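Malou Riis
Thread, because I have been asked twice this week what my "system" is for grocery bags, and I'm flattered that anyone thinks it's a system.

I moved into the Watcombe apartment with two boxes of kitchen stuff and one brown paper bag, folded, which I was told to keep because "you'll want that." That was Villads. I have wanted it exactly once. It now has descendants.

They live in the gap between the fridge and the wall. Every kitchen has this gap. Ours fits a broom, or it used to fit a broom. The broom now lives in the hall and has to be explained to guests.

I did count them in July. I wasn't going to tell anyone that. It was raining, I had the afternoon off, and I pulled the whole lot out onto the floor. 100 even. I would love to say I felt shame, but I felt a bit like a person with a wine cellar.

Villads wanted to recycle all of them on the spot. We negotiated. He got 80, I kept 20, and I picked the 20, which took longer than picking the apartment did.

For the curious, I kept: anything with a flat bottom that still stands up by itself. Anything tall. One small one I just like.

What went: anything with a grease patch, anything with a torn corner, and all the ones with twisted handles where one handle had come unglued. A bag with one handle is a purse for a very bad day.

Someone in the replies is going to say cloth bags. I own cloth bags. They are in the car. They are always in the car. I am always at the register.

OK, packing. This is where I have opinions and where I lose followers.

Open the bag all the way before you put anything in it. I mean get your whole fist in there and punch the corners square. Most people give it a little shake, drop in a can of tomatoes, and then act surprised when the can goes in sideways and stays sideways until home.

Cans and jars on the bottom, in the corners. Boxes standing up along the sides so they act as walls. Soft things in the middle. Bread and eggs on top, and by "on top" I mean on top, not "on top for now."

Villads packs by color. He denies it. I've unpacked a bag of his that was lemons, cheese, mustard and a yellow sponge, and he said that was a coincidence.

Anything from the freezer gets its own bag or gets carried by hand like a baby. I once walked back from Bulholm Foods with frozen peas at the bottom of a paper bag, and the bottom and I parted ways on the stairs. I was finding peas until spring.

Mrs. Brynjólfsdóttir from downstairs found some too. She returned them in an envelope. I think about that envelope a lot.

Next: unpacking. I put the bag down on something pale and clean so I can see what falls out of it. Something always falls out of it. Last time it was one loose grape and a receipt for a lamp.

I don't tip the bag over. I used to tip the bag over. I also used to own a second sugar bowl.

Reach in, take the thing nearest your hand, put it where it lives, come back. It's dull. It takes four minutes. Tipping takes 30 seconds and then you have a counter full of groceries and no counter. 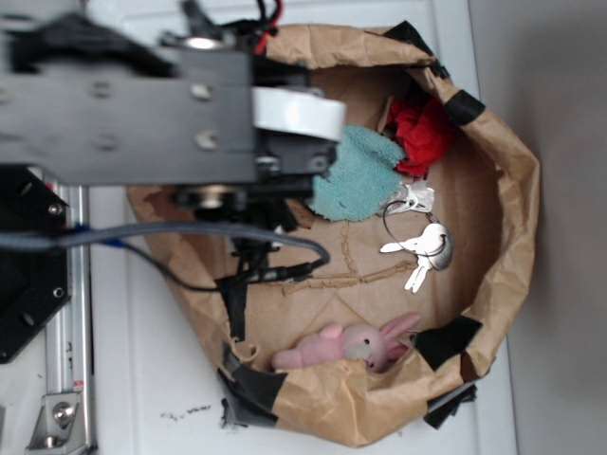 And check the bottom before you fold it! There is a garlic clove in there. There's always a garlic clove. I have not bought loose garlic in months and I can't account for it.

About folding. You want the original creases. The bag remembers them even when it's been crumpled to death, so go with it and don't try to invent new ones. Push the sides in, flip the bottom up, run your palm down it once. If it fights you, that bag is now for potato peels.

Potato peel duty is a respectable retirement, by the way. Stand it by the sink, roll the top down into a cuff so it stays open, and it'll do a whole dinner's worth before the bottom gets soft. Do not leave it overnight. See: stairs.

Other second careers for a paper bag in this household: ripening avocados, mailing wrap for my sister's birthday present (she noticed), knee pad for cleaning the oven, lid for a bowl of dough when we couldn't find the lid. The lid was in the car with the cloth bags.

Last post in the old version of this thread got 1,516 likes and most of the replies were photos of people's own fridge gaps. Please keep sending them. A man in Brurnard has his sorted by height. I showed Villads and he left the room.

Update for February 2023, since people keep asking: we are at 31. I know what we agreed. He's been told some of them are "in use."

He has also just asked why the broom is in the hall again. I'm going to go stand in front of the fridge for a while.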